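Retlow Tabletop Set

README for release 2, 2023-01-26

Contents

Retlow Tabletop is a set of 1410 short recordings of household table tasks, made with a hand-held gripper. A person holds the tool and does the task with it, and a camera fixed to the tool records what happens in front of the fingers. The recordings are meant for training policies that will later run on an arm fitted with the same fingers. No arm was used in making them.

The set was recorded at two sites, Ellach and Pfister. The folder names begin with the site name. Everything under ellach/ was recorded on one table; pfister/ has several tables and a kitchen worktop.

Tasks

There are 4 tasks:

wipe: clear loose dirt from a table top
stack: put one dish on another
sort: move small items into the right tray
lid: put a lid on a pot or take it off

Each recording holds one attempt at one task. It starts with the fingers open and the hand still, and ends when the operator has opened the fingers again and moved back. Attempts that went wrong are kept and marked "fail" in the label file. Please don't filter them out before reading the notes on labels, as some are failures only by our timing rule.

How a recording is made

The operator lays out the table from a card, picks up the tool and presses the trigger once to start. There is a time limit of 20 seconds for each attempt. The layout cards give the kind of dish and the side of the table it goes on, but leave the exact spot to the operator. We wanted the spread of positions that people produce when they aren't measuring.

For wipe, the dirt is put down by hand, a pinch at a time, and is never spread evenly. Amounts differ a good deal between operators. The opening view should have bare table between the fingers, with the dirt further off.

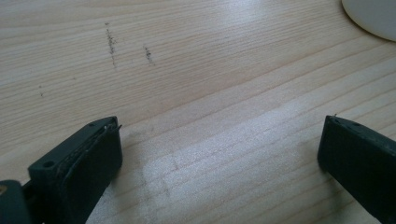 Does a recording have to show the whole plate or lid to be usable?

A part of the rim is enough for wipe, where the dish is only something to steer clear of. For stack and lid the whole dish must come into view before the fingers close, and recordings that miss this are left out of the release.

Files

Each recording is a folder with the following:

video.mp4, the camera view
pose.csv, the position and angle of the tool over time
grip.csv, the opening between the fingers
label.json, the task, site, result and any remarks

Times in the CSV files are in seconds from the start of the video. Finger opening is in millimetres, measured between the inner faces of the pads. Zero means the pads touch. Worn pads give readings slightly below zero on some Pfister recordings and these have been left as they are.

Labels

Results were marked by the operator straight after the attempt and checked later by a second person watching the video. Where the two disagreed, the second mark was kept and the first is in the remarks. An attempt that was finished after the time limit is a "fail" with the remark "late".

For wipe, the result is judged from the last view of the table. Very fine dirt doesn't always show up on camera, so a "pass" means only that the checker could see none.

Known problems

Glare. Pale table tops reflect the room lights and the grain washes out in places. We didn't correct for this. If you change brightness during training, keep the range small or dark crumbs start to blend into the grain.

Pose drift. Tracking relies on texture in the view. On the plainest surfaces it slips, mostly in the lid task. These recordings carry the remark "drift".

Left-handed operators. There are too few of them. Approaches from the left side of the table are thin in every task except sort.

Loading

The Rasska loader reads the folders directly. Point it at the top folder and give it a task name, or leave the name off to load everything. It skips "drift" recordings by default; set keep_drift to true to get them back.

Changes since release 1

Sort and lid added. Finger opening changed from a fraction to millimetres. Recordings made in October with the wrong clock setting have been removed, and their numbers have not been reused.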